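Bretdale gallery: block sorting in simulation

We are collecting example runs so that the arm controller can learn to pick and place small cubes. Up to 600 runs go into each batch, and the same task is repeated in rooms with different furniture. Ermira Georgiou set up the rooms - Telma Benítez checks the runs before they go to training.

December room

Cubes set out on the white table, with the gripper low behind them. The armchair, tree and presents are background for this set.
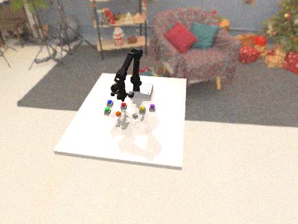
Using the gallery

Runs are grouped by room, and batches 2 and 3 share the same cube colours. Please send corrections to Salim Nzioka.

Page updated 15 May 2023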